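Attic Rooms

An attic room is a room built into the space directly under a pitched roof. People also call it a loft, a garret or a half-story, and I've heard all three used for the same room in the same afternoon. I've slept in one for most of my adult life, so take this entry as coming from a fan (a fan with a few old bumps on the forehead).
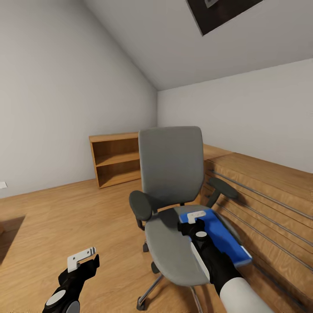
By Viorica Moldovan
Home and Building Topics | Last revised 06/05/2025

Where the word comes from

"Attic" goes back to Attica, the region around Athens. Builders used it for a low decorative story above the main front of a building, done in what they took to be the Attic style, and over time it slid over to the space behind that story. "Garret" has a rougher past. It comes from an Old French word for a watchtower, and I love that, since mine really does feel like one on a windy night!

History

For a long time the top of the house was the cheap part. Servants slept up there, and so did lodgers, apprentices and anyone who couldn't pay for fewer stairs. In Paris the mansard roof, with its steep lower slope, made those upper rooms a lot more usable. The name honors François Mansart, though he didn't invent the shape.

My own town, Culitz, has a whole street of weavers' houses with lofts on top. Keith Dawber wrote a little local history of them and found 85 still standing, 13 with the original ladder stairs. I've climbed one of those ladders and I wouldn't want to do it with laundry.

The knee wall

The short upright wall where the slope comes down is called a knee wall. How tall it is decides nearly everything about the room: where the bed can go, whether you can stand at a desk, how often you swear. Low furniture does best along it. Carmela Bianchini, a carpenter over in Branine, built me a row of drawers that run back into the dead space behind mine, and they hold every winter coat we own.

Light and air

There are two usual ways to get daylight in. A dormer sticks out from the roof and has its own little walls, which gives you extra headroom. A roof window lies in the slope itself and costs less to put in, and it brings in more light for its size.
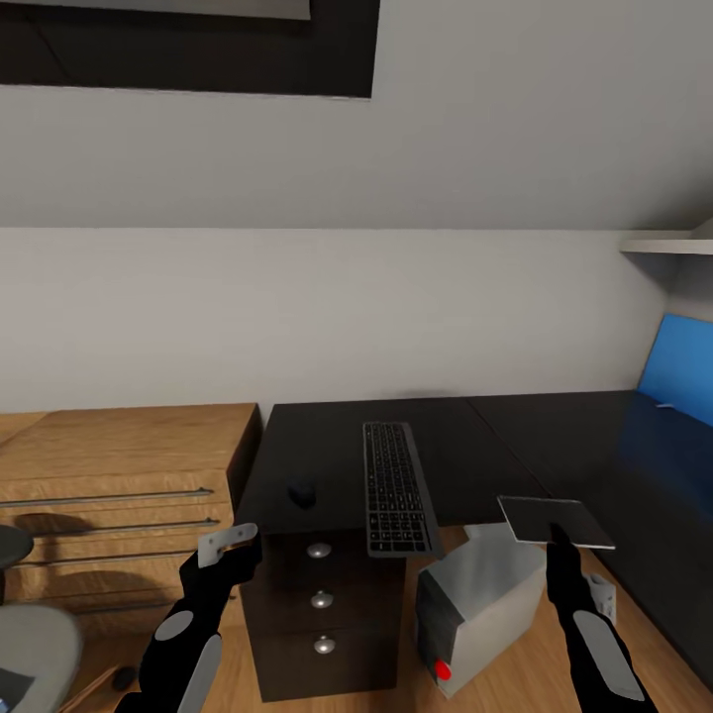 Why do attic rooms get so hot in summer?
The roof soaks up sun all day and passes the heat inward, while warm air from the floors below drifts up the stairs. Insulation between the rafters, an outside blind and a window opened at night all help.

Mine faces south, and before we insulated I spent every heat wave on the living room couch.
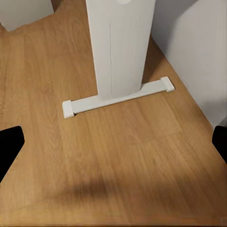
Rules and headroom

Building codes usually ask for a minimum ceiling height over a set share of the floor, plus a safe way out in a fire. The numbers change from place to place, so call your local office before you buy so much as a hinge.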